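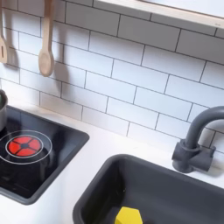
What to do when your arm keeps missing the pot

The job could hardly be simpler. Pick the yellow block out of the toy sink, carry it left, drop it in the pot. Our arm did this happily for most of August. Then one Tuesday it began setting the block down on the burner next door, with great care, and returning home as if dinner were served.

A short miss like this is one of the more annoying faults on a small desktop arm, as nothing is obviously broken. No servo complains and the log is clean. If yours has started doing it, work through the steps below in order. I did them in a different order and lost an afternoon.

Before you touch anything

Support the arm with one hand before you cut torque. When a joint lets go, everything past it comes down, and with the gripper over the stovetop, that means it comes down on the stovetop or on the pot. If the arm is holding a pose and you want it somewhere safer, jog it there slowly first.

Keep your fingers away from the elbow. There's a pinch point between the long link and the next joint, and the servo has no opinion about what's in it. Put the power switch where you can reach it without leaning across the arm. Ours used to be behind the arm. It has since moved.

Step 1. Stop recording

If you're collecting demonstrations or running a policy, stop now. Set aside everything since the last run you know was good. We had 182 episodes in the folder before Ciarán Lenihan asked why the later ones all had a little shuffle at the end, where the person driving had been quietly correcting for the fault. People are good at that. It makes for terrible data, since the commands no longer mean what they meant the week before.

Don't delete those episodes yet. They're useful for working out when the trouble started.

Step 2. Make it miss the same way again

Run a fixed set of joint targets with no camera and no policy involved. Pick one pose over the sink and one over the pot, and alternate between them with the gripper empty. Go slow.

Watch where the gripper comes down. If it lands in a different place each time, you're looking for something loose or a supply that sags under load. If it lands in the same wrong place each time, you're looking for an offset. Ours was wrong in the same place with a consistency I'd have admired in any other context.

Check the direction too. Our arm reaches in from the right, so a landing on the right side of the pot means it's falling short. A miss toward the backsplash or toward the cabinet front would have sent me to the base rotation first. 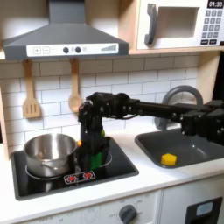 Gripper down toward the right burner, just beside the pot. The yellow block is in the sink.

Step 3. Rule out the furniture

Play kitchens are light. They slide. Before you blame the arm, see whether the kitchen has moved relative to the arm's base, or whether the pot has wandered on its burner. Put tape marks at the feet of both the kitchen and the base mount. If you already have tape marks, look at them, which is a step I skipped.

Everything else in reach deserves a glance as well. The utensils hanging under the hood and the faucet are both things a wrist can brush on its way past. One good knock against a fixed object is enough to start this kind of trouble.

Step 4. Compare the joint readings

Move the arm to its home pose by hand, torque off, using whatever jig or alignment marks you set it up with. Read the raw position of each servo and compare it with the values in your calibration file.

Our controller software is Zivmont, which prints them in a column. You may have something nicer. Every joint matched to within a tick or two apart from servo 3, the elbow. The calibration file had it at 1956 and the live reading was 33 ticks away. That sounds like very little until you remember how much arm is hanging off the end of it.

If all your readings match and the arm still misses, skip to the last section.

Step 5. Find out why the reading moved

Please don't just recalibrate here. I did, it worked, and it stopped working before lunch.

Power off and unplug. Hold the link on one side of the joint and gently rock the other side. A healthy joint has a small, soft amount of gear play. A loose horn gives you a distinct click, as if the screw is arriving at work slightly after everybody else.

Take out the center screw of the horn and look at the splines. If they're clean, reseat the horn in its original position, put a tiny drop of removable threadlocker on the screw, and tighten it snugly. Keep the threadlocker off any plastic, which it can crack. If the splines are chewed, replace the horn. If the teeth on the servo's output shaft are chewed as well, replace the servo and have a biscuit.

Ours had clean splines and a screw I could turn with two fingers. The screw had gone in dry. I know who put it in, and so do you, by now.

Step 6. Check the cables while you're there

Bend the joint through its full travel by hand and watch the loops of cable between the servos. Each one needs enough slack to reach the far end of the range without tugging, and not so much that it snags on a pot handle. Nuala Ó Dálaigh found one of ours pulling tight at full reach. It probably hadn't caused the fault, but it was next in line to cause another.

Step 7. Recalibrate and prove it

Now you can recalibrate. Save the new file under a new name and keep the old one, so old episodes can still be matched with the calibration they were recorded under.

Then repeat the test from Step 2, and leave it running long enough for the servos to get warm. Stop it, go home, and read the positions again. If the elbow has crept, go back to Step 5 and be less gentle in your suspicions.

Last, put the block back in the sink and run the actual task.

If the readings matched and it still misses

Then the arm is going where it's told and somebody is telling it wrong. Things worth checking:

– Whether the right calibration file is being loaded. Zivmont will load the most recent one it finds, including the one you saved as "test_bad_ignore".
– Whether the gripper tips have been changed or remounted. A different length down there shifts every landing.
– Whether a camera has been bumped. A policy that uses images will follow a tilted camera wherever it leads. Overlay a current still on an old one and look at the edges of the sink.
– Whether the load is too much at full reach. Try the same pose with the gripper empty and then with the block in it.

We now check home positions every morning before anyone records. The script for it is short, and it refuses to start a session if any joint is out by more than a few ticks. It has refused twice so far. One of those was me leaning on the arm.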